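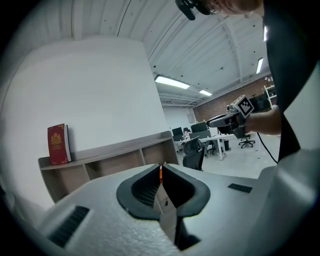 ## The low shelf, and what it does to a big room

Every office refit starts with the same fight. Tall storage or low? Dušan Hájek has been having it since 2000, first as a joiner, now as the bloke people ring when the joiner's gone home.

He's for low. Always low.

"Put a tall unit against a white wall and you've lost the wall," he says. Phone wedged under his chin, tape measure out, someone from Halás on the other end waiting for a delivery time.

Low shelving, light timber colour, flat top, open cubbies. Run it on the diagonal as you walk in and the eye goes straight down the room to the brick. In a place with a ribbed ceiling and exposed beams you want that. There's plenty going on up top already, what with the long fluoro lights. Leave the wall plain.

Then the top board. This is where people come unstuck. A flat surface at hip height is a magnet for keys, mugs, parcels, somebody's bike helmet. Hájek's rule is one upright thing at the end and stop. A red hardcover with gold on the cover, leaning back a touch against the white, does more than a row of pot plants. Colour, a bit of age, done.

Cubbies are harder. No doors, so no hiding. He priced doors once for a job at Pirkum, 21 of them, and talked the client out of it over lunch. Doors get left open anyway. His advice for the open sort:

- heavy stuff on the bottom, obviously
- one kind of thing per cubby, even if it looks half empty
- leave 2 cubbies with nothing in them for whatever turns up in October

Bellero does a decent clip-in divider. Sterell does a cheaper one that bows. He's used both and swears at both.

And the fluoros? Everyone wants them gone. Hájek would keep them, change the tubes to something warmer and spend the money on the brick, which usually only wants a brush down and a weekend of dust. Red-brown against pale timber colours is a lovley match and it's allready paid for.

He's off the phone now. Truck's coming at 8, wrong side of the building.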